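Sillby Residents' Association
Minutes of the general meeting held in the Ballcombe Room
Thursday, November 18, 2021

14 shares | 3 comments

Chair: Aušra Hunt
Minutes: Anju Rajput

1. Opening and previous minutes

The chair opened the meeting and asked people to sign the sheet by the door. The September minutes were read. One correction: the gate that sticks is the one on Donnelly Lane, not the one behind the bus shelter. The minutes were accepted with that change.

2. Money

Opening balance for the period was $891. The only payment out was a $1 bank charge for a replacement statement, leaving $890. Anju has asked the bank to send statements by email from now on. A member asked if the sign fund was included in that figure. It is. The sign fund is no longer kept separately.

3. Parking on Donnelly Lane

Most of the evening was spent on this. Residents on the even side say cars are being left across driveways during school pickup. Residents on the odd side say the same cars move over to them when anyone complains. Aušra has written to the town asking for the curb paint to be renewed and has had an acknowledgment but no date.

A suggestion to put out cones was discussed. The chair pointed out that we have no authority to reserve space on a public street. The suggestion was dropped.
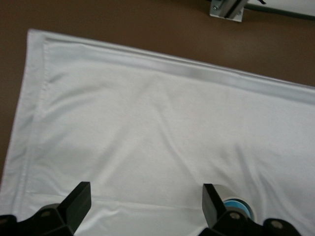
It was agreed to write to the school and ask for a line in the parents' newsletter about keeping driveways clear. Anju will draft the letter and send it to Aušra before it goes out. A member on the odd side asked that the letter name both sides of the street, and this was agreed.

The question of permit parking was raised again. Those in favor were asked to find out what a permit would cost per household and bring that to the next meeting. No vote was taken.

4. Drain at the bottom of the hill

Prurnell, the contractor, cleared the drain in September, and it backed up again after the first heavy rain. Prurnell says the blockage is farther down, under the road, and belongs to the town. The town says it needs the contractor's report before it will look. Aušra will get the report and forward it. Members living at the bottom of the hill are asked to report standing water directly to the town each time, with the date.

5. Streetlights

Light number 8 is out. Number 10 comes on during the day and goes off after dark. Both have been reported through the town website. If there is no repair by the next meeting the chair will phone.

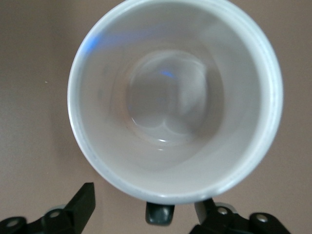
6. Any other business

Leaves: the town truck will take leaves in paper bags only. Plastic bags were left behind last time.

Noticeboard: the lock is stiff. Anju has the key and will oil it. Notices past their date will come down.

Lost property: one child's glove and an umbrella. See Anju.

7. Next meeting

Date to be set once the room booking is confirmed. Items for the agenda should go to Anju in writing.

The meeting closed with no further questions.

3 comments | Share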